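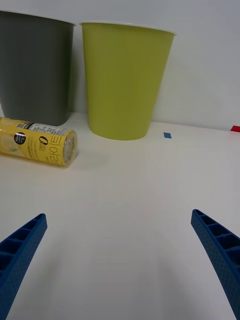

Wrist camera view: open gripper, yellow can on its side, grey cup and lime cup at the wall.

Kuvico Cups and Cans
README for the dataset of the Zollness student robotics club

Version of Dec 19, 2025
Contact: Branwen Nicholas (data), Morag Buchanan (robot and gripper)

Summary

This dataset contains recordings of a robot arm that was driven by hand by the members of our club. The objects are plastic cups and drink cans on a white table. We made it for our entry in the Thampi student challenge, in the category for small objects. The dataset has 787 episodes.

Tasks

There are two tasks. The name of the task is written in the file task.txt of every episode.

can_up: the can starts on its side and must be put upright on the table.
cup_move: one cup must be carried to a coloured marker on the table. The colour of the marker is given in the instruction.

In many episodes of can_up there are also cups on the table, which do not belong to the task. We left them there by intention. Our first model, which we trained in July, had seen only tidy tables and it became confused when a cup was near the can.

Setup

The table is white and matte, and behind it is a white wall. The camera is fixed at the wrist, so both fingers stay in view when they are open. The fingers are blue, with a dimpled surface and a row of hollow cells along the inner side. Morag designed them and we call this model Flellel. An older pair without hollow cells was used only in the first tests, and those tests are not included.

The markers are small and flat. They are placed again before each session, so please do not take their position from one session and use it for another.

Folder structure

episodes/ - one folder for each episode, with the number as its name
episodes/(number)/wrist/ - camera images in order
episodes/(number)/joints.csv - joint angles, gripper opening and time
episodes/(number)/task.txt - task name and instruction in English
splits/ - lists for training and testing
tools/ - our scripts for reading and checking

The time in joints.csv is in milliseconds from the start of the episode. The gripper opening is a value between 0 (closed) and 1 (fully open).

How to start

Install the packages from requirements.txt, then run tools/check.py on the main folder. The script prints the number of every episode in which a file is missing or the time goes backwards. With a complete copy it should print nothing.

Known problems

- Episode 1786 has a wrong instruction. The text says "lime cup" but the arm takes the grey one. We keep it in the data and it is excluded in the split lists.
- The episode numbers are not continuous. Bad recordings were deleted and we did not number the rest again.
- Objects near the wall are often only partly inside the camera image at the start.
- The light was changed between sessions. Shadows on the wall can be soft or quite strong.
- Some cans have labels in Korean. We did not make a translation, and the instructions say only the colour of the can.

Use

You may use the data for teaching, for study projects and for other student competitions. Please name the club when you publish results. If you want to use it for a commercial product, write to Branwen first.

Changes

Current version: split lists made new, instructions checked by a second person, check.py now works with spaces in folder names.
Version from July: first version, only can_up.

Still to do: the calibration file for the wrist camera. Morag has the values, but they must be measured again with the Flellel fingers mounted.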